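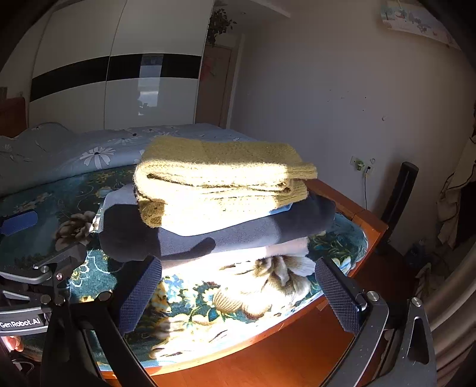
Surely a garment that has already been folded needs no rule of its own, one operator wrote to us in January, and the Code spends too long on laundry. The point was put to the working group at Nevano and the section on textiles was shortened as a result. Two of its clauses were kept, and they are covered under "Handling household items" below.

# Home Recording Code: Frequently Asked Questions

The Code applies to all hand-held gripper work carried out in private homes on behalf of Nevano, whether by our own staff or by contracted operators. It should be read together with the Flirberg Schedule, which sets out equipment checks. Where the two differ, the Code takes precedence.

## Scope

### Who must follow the Code?

Every operator who records in a home, including an operator's own home. Householders are not bound by it, but they are given a copy before the first session and may ask for any clause to be explained.

### Does the Code cover robots working without a person holding the tool?

No. Arms and mobile machines are covered by the Kasten Rules. An operator who moves between the two kinds of work must hold both certificates.

### Is a short trial treated as a session?

Yes. If the camera is on, the Code applies. There is no minimum length.

## Before a session

### What consent is required?

Written consent from every adult who lives at the address. Consent covers named rooms and named tasks, for example "bedroom, clothing". It does not extend to a room the operator happens to pass through, and the camera should be off while moving from one room to another.

Lodgers and long-term guests count as residents. A landlord cannot consent on behalf of a tenant.

### Should the room be tidied first?

Ordinary household objects may stay where they are. Material which records how people really live is more useful than material from a cleared room, and operators should not ask a householder to redecorate, hide wear on the walls or remove furniture.

The following must be put away or covered before recording starts:

- letters, bank cards, prescriptions and anything else bearing a name or address
- photographs of identifiable people
- screens that are switched on
- keys

Paintings, plants and soft furnishings do not need to be covered.

### What about mirrors and glossy surfaces?

These are a frequent cause of rejected recordings. Wardrobe doors, glazed pictures and dark polished panels can all show a person who has not agreed to appear. The operator should stand in the starting position and check each reflective surface in turn. A reflected window is acceptable provided that no person, street name or vehicle registration can be made out in it.

### Is strong sunlight a reason to postpone?

Not in itself. Sunlight should be noted in the session record, together with the time of day. Curtains may be drawn with the householder's agreement, but should not then be opened and closed during a task.

## Handling household items

### Which rules apply to clothing?

Two clauses remain from the earlier textiles section.

1. Finger pads must be inspected before they touch knitted or fleece fabric. A pad with a raised edge, grit in its surface or a loose fixing is to be replaced.
2. A garment that has been lifted must be put down fully supported. It must not be left hanging from one finger while the operator adjusts the tool.

Stacks may be handled as a whole or garment by garment. The choice is recorded at the start and kept to until the task is finished.

### May the operator use the free hand?

Only where the task sheet says so. If the free hand is used to steady an item in a task marked "single tool", that attempt is marked as assisted. It is still kept.

### Should failed attempts be deleted?

No. A dropped or slipped item is recorded as such and the attempt is retained. Operators have no authority to delete material on grounds of performance. Last year's review looked at 796 sessions and found 20 in which failed attempts had been removed before submission. All were withdrawn in full, including the attempts that had gone well.

### What happens if something is damaged?

Stop, leave the item where it is and tell the householder at once. A damage form is completed before the operator leaves the address. Nevano pays for repair or replacement, and the operator should not offer payment personally — this has led to disputes about value in the past.

## During a session

### How long may an operator work without a break?

No more than 40 minutes. The limit is set by the weight of the tool and the strain on the wrist, and it applies even where the operator feels able to continue. Changing hands does not restart the period.

### What if someone comes into the room?

Recording stops if that person has not given consent. In the case of a child, recording stops regardless of any consent held. The part already recorded is marked for review.

### May a householder ask for the camera to be switched off?

At any time, and no reason need be given. The session may be resumed later the same day if the householder wishes.

## After a session

### How long can consent be withdrawn?

Until the material is released for use. Requests go to the Collavley office, quoting the session reference. After release, individual rooms can still be removed from future versions, although copies already supplied cannot be recalled.

### What must the session record contain?

The session reference, rooms, tasks, start and finish times, lighting, pad condition, the number of assisted attempts and any stoppages. Names and addresses are kept on the consent form only and must not be repeated in the record.

### How many people currently hold the certificate?

Some 1870, counting both staff and contractors. The register is kept at Collavley and may be consulted on request.

### Can a clause be challenged?

Yes. Comments should give the clause number and a short account of the difficulty met in practice. The working group considers them twice a year, and changes are published with the next issue of the Flirberg Schedule.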